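Avness pauses memory-fitting cells after gripper fault

Avness has stopped 13 robot cells that fit memory modules at its Bachmann plant after a gripper failed to release on command. One worker was close by and was not hurt. The fault, found in May, let the fingers stay shut for up to 10 seconds after a stop signal.

"We are changing the release valve on every unit," said safety lead Gavin Baird. Until then, staff will seat modules by hand – the four black memory slots on each board are empty when the arm begins its work, with the gripper reaching in close to the processor socket.

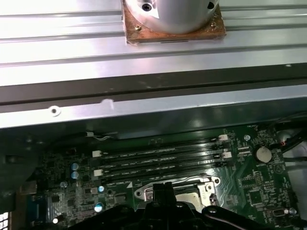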